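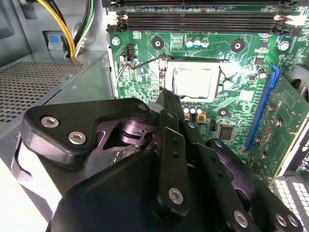
手首カメラ付き平行グリッパーは、デスクトップパソコンの筐体内のような狭い場所での作業にも使えますか。

筐体を開放した状態で上方から進入できる場合に使用できます。ただし、電源ユニットや拡張カードとの干渉を避けるため、事前に進入経路を確認し、対象部品に適した指先を選定する必要があります。

製品概要

Pitport電動グリッパーは、電子機器の分解、部品の取り外し、再組立てに関する試験を目的として設計された、ロボットアーム用の末端装置です。株式会社Evthorpeが設計および製造を行い、評価用機材の貸出しと技術相談は長野の評価室で受け付けています。

本ページでは、製品の仕様に加え、評価室で実施した指先およびカメラ配置の比較結果を掲載しています。機種選定の参考資料としてご利用ください。

構成

標準構成には、グリッパー本体、指先一組、手首カメラ、カメラ固定具、接続ケーブル、制御器が含まれます。指先は六角穴付きねじで固定する方式で、本体をアームから取り外さずに交換できます。ロボットアームおよびアーム側の取付けフランジは付属しません。

主な仕様

型式:Pitport 標準型
駆動方式:電動、リンク式平行開閉
指の数:2
最大開き幅:46 mm
カメラ撮影速度:毎秒60フレーム
把持力の設定:制御器より段階設定
指先の交換:可
使用環境:屋内、結露のないこと
保証期間:納入日より2年

開き幅は標準指先を装着した場合の値です。細型指先を装着した場合は、指先の形状により有効な開き幅が小さくなります。

評価の対象と方法

評価には、側板を外したデスクトップパソコンを用いました。主基板上には、CPUソケットの固定レバー、メモリスロットのラッチ、円筒形のコンデンサ、拡張スロットなど、高さも剛性も異なる部品が近接しています。グリッパーの外形寸法と指先の到達性を同時に確かめる対象として適していると判断しました。

比較項目は、周辺部品との隙間、対象の保持状態、カメラ画像における指先の見え方、および操作者による位置修正の回数です。筐体への給電は行わず、電源ケーブルを外した状態で実施しました。アームの動作はすべて遠隔操作によるもので、自動経路生成は今回の評価に含めていません。

指先の比較結果

標準指先は、メモリモジュールの側面を保持する作業で安定した結果を示しました。接触面が広く、姿勢がわずかに傾いた場合にも保持を継続できます。一方、CPUソケット周辺ではコンデンサとの隙間が小さくなり、進入角度の調整に時間を要しました。

細型指先は、固定レバーの先端に掛ける動作に適していました。ただし、レバーを押し下げる際には指先にたわみが生じるため、大きな力を必要とする操作には推奨しません。メモリモジュールの保持では、把持位置が中央から外れると回転しやすい傾向が認められました。

両方の作業を連続して行う用途では、標準指先を基本とし、レバー操作のみ細型指先に交換する運用を推奨します。

カメラ配置の比較結果

手首カメラは、本体に近い低位置と、延長固定具を用いた高位置の二通りで比較しました。低位置では筐体の内壁に接触する危険が少なく、対象部品を大きく捉えることができます。その反面、グリッパーの外装が視野の広い部分を占め、指先の直下を確認しにくくなります。

高位置では指先と対象の位置関係を把握しやすく、位置修正の回数も減少しました。ただし、固定具の上端が電源ケーブルの束に触れる場合があり、作業前にケーブルを寄せておくことが必要です。また、金属製のヒートスプレッダは照明を強く反射するため、いずれの配置においても拡散照明の使用と露出の固定を推奨します。

制御器

制御器は、開閉位置、把持力および開閉速度の設定に対応しています。基板上の部品を扱う場合は、把持力を最小の段階に設定し、対象に応じて一段階ずつ引き上げてください。初期設定の開閉速度は一般的な搬送作業を想定しており、本評価では低速設定に変更しています。

従来のIstville制御器をお使いの場合、開閉動作はそのまま利用できますが、カメラ画像と把持位置の同時記録には対応しません。記録機能が必要な場合は、現行の制御器への更新をご検討ください。

使用上の注意

・通電中の電子機器に対して使用しないでください。
・静電気に敏感な部品を扱う場合は、導電性指先(別売)を装着し、アームおよび作業台を接地してください。
・指先の交換は、制御器の電源を切ってから行ってください。
・ねじの緩みは使用開始前に点検してください。
・リンク部に潤滑剤を追加塗布しないでください。

別売品

細型指先
導電性指先
カメラ延長固定具
拡散照明ユニット
延長接続ケーブル

評価機の貸出し

法人および教育研究機関を対象に、評価機の貸出しを行っています。お申込みの際は、使用するアームの型式、フランジ形状、対象物の概要をお知らせください。対象物をお持ち込みいただき、評価室で試験を行うことも可能です。貸出機の仕様は、予告なく変更する場合があります。

評価担当:菅原 敏夫(Toshio Sugawara)
掲載内容の更新日:2026年1月31日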